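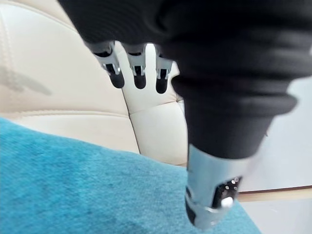 Rubber fingertips, metal joints and a soft-looking black sleeve, with a cream-colored seat and a fuzzy teal fabric behind them.

Robots Have House Rules Too
by Lindiwe Matlala

When you go to a friend's house, you probably already know a few rules. Shoes off at the door, maybe. No jumping on the couch. Ask before you open the fridge. Well, robots that work in people's homes have rules like that too, and quite a lot of them! Grown-ups called engineers and safety testers spend a great deal of time thinking them up, writing them down, arguing over them (politely, most days) and checking that the robots really do follow them.

Let's start with the fingers, since fingers do most of the work. A robot's hand is called a gripper, and the one at the top of this page has rounded black tips made of rubber. Now think about the couch at your house. If you dragged a metal spoon across it you might leave a scratch, and then there would be a conversation with your mom or dad. Rubber is much kinder. So one good rule for a house robot is this: the parts that touch things should be smooth and rounded, with no sharp corners to snag a blanket or poke a person.

Then comes the rule about pinching. Have you ever caught your finger in a door? Then you know exactly why this one matters. A robot arm bends in several places, and wherever two parts fold toward each other there is a spot that could nip you. Safety people call these "pinch points." One way to deal with them is to cover them up. A sleeve with folds like an accordion can squash and stretch as the arm moves, so the arm still bends but your fingers (and your hair, and the string on your hoodie) have a harder time getting in.

Slow Down, Please

In Torkthorpe there is a workshop called Sturico, where my friend Thulani Buthelezi tests robots that are learning to be useful around the house. He let me sit in for a whole afternoon in October, and I asked so many questions that my tea went cold.

Thulani told me that the robots at Sturico have two speeds. There is an ordinary speed for when no one is near, and a slow one for when a person comes close. And "slow" really does mean slow -- you could eat a cracker in the time it takes the arm to cross a chair. If the robot bumps into something it didn't expect, it has to stop right away and wait. It isn't allowed to push harder to see what happens, even if the thing in the way is only a pillow.

They practice each new job 300 times before a visitor is allowed in the room. I asked if that gets boring. He said yes, very, and that he brings a radio.

The Big Red Button

Many robots that work near people have a stop button, and it is often big and red so you can find it in a hurry. At Sturico anyone may press it. You don't need permission, you don't need to be sure, and you never get in trouble for pressing it when everything was fine after all. I think that is a lovely rule.

What Can You Do?

If you ever meet a robot at a museum, a school or somebody's house, there are rules for you as well:

Ask a grown-up before you go near it.
Keep your hands away from its joints, even when it is standing still.
Tie back long hair and tuck in scarves.
Find out where the stop button is.
Never climb on it or hang from its arm.

Words to Know

Gripper: the part of a robot that holds things, like a hand.
Joint: a place where two parts meet and bend, like your elbow.
Pinch point: a spot where something could get squeezed.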